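Ticket Irura – Portail des laissez-passer communaux : QR codes refusés aux points de contrôle

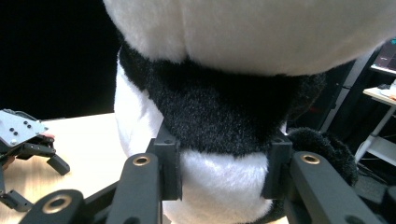 Temps de lecture : 2 min

Statut : résolu
Priorité : haute
Ouvert par : Teresa Cordeiro, mairie de Flodedska
Assigné à : Indrek Kivi

Symptôme
Depuis 6 h 40, les lecteurs du poste de contrôle nord affichent « titre inconnu » pour des laissez-passer valides. Environ 460 titres concernés, tous émis après la prolongation des restrictions de circulation. Les titres antérieurs passent normalement. Poste sud non touché.

Environnement
Portail Irura, module de délivrance Desitach. Lecteurs portatifs en mode hors ligne, synchronisation toutes les deux heures.

Journal
7 h 15 – I. Kivi : reproduit avec un titre de test. Signature correcte, date de fin correcte. Le rejet vient du lecteur, pas du serveur.
7 h 50 – S. Sharifi : comparaison des tables locales. Le poste nord utilise encore l'ancienne liste des zones. La zone 11, créée par l'arrêté de prolongation, est absente.
8 h 20 – S. Poon : synchronisation forcée, échec. Certificat intermédiaire expiré sur la passerelle Nikolovski. Aucune alerte remontée, la supervision ne suit que le certificat racine.
9 h 05 – I. Kivi : certificat renouvelé, passerelle relancée. Deux lecteurs restent bloqués sur l'ancienne table, purge manuelle du cache.
9 h 30 – T. Cordeiro : contrôle repris normalement au poste nord. Consigne levée pour les agents, qui vérifiaient les titres sur papier.

Cause
Certificat intermédiaire expiré, donc liste des zones non distribuée.

Suites
Ajouter le certificat intermédiaire à la supervision (S. Sharifi).
Afficher sur le lecteur l'heure de dernière synchronisation – demande transmise à A. Guerreiro, sans échéance pour l'instant.

Ticket clos à 10 h 10. À rouvrir si le message réapparaît au poste sud.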